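4.2 Surfaces that pretend

Our participants talked a good deal about marble, and hardly any of them owned any. Of the 298 households in the Maltstead survey, most had at least one surface patterned to look like stone, and its owners defended it warmly.
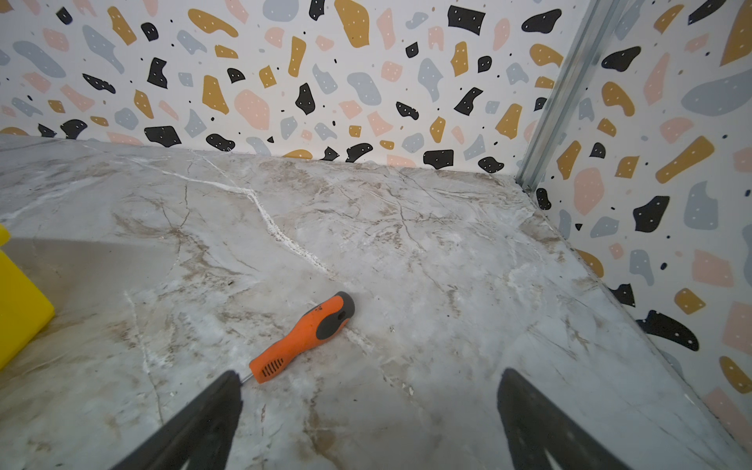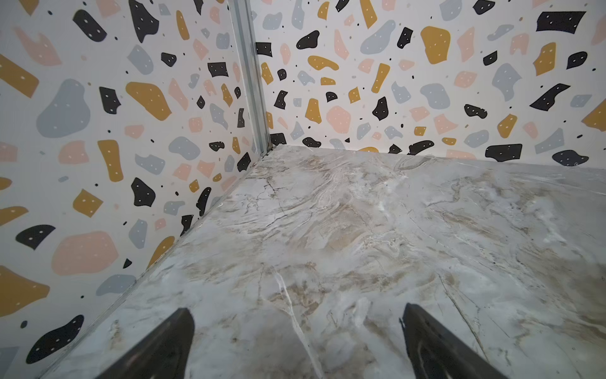

Figure 5. Marble-patterned floor meeting patterned walls at a corner. A screwdriver lies on the floor in the first view.

Gimance, Issue 2, p. 700

Veining is where imitation gets ambitious. A white vein crosses the floor in both views of Figure 5, over a pale base clouded with tan, and real stone could hardly be more anxious to be noticed. The wall behind the screwdriver is terrazzo-patterned, with chips of black, mustard, pink and light blue-grey on white. Betancur, who grew up over a tile shop, calls such pairings "two geologies sharing a flat".

What gives the game away is seldom the pattern. Residents in Clomthorpe pointed us to the corners, where one kind of stone stops and another starts with no apparent embarrassment. They also mentioned tools. A bright orange handle makes any floor look like a place where work is done – a comedown for marble, though several residents said they liked the room better for it. Addo and Kuusisto (in preparation) take up the matter of skirting boards, on which the present authors could not agree.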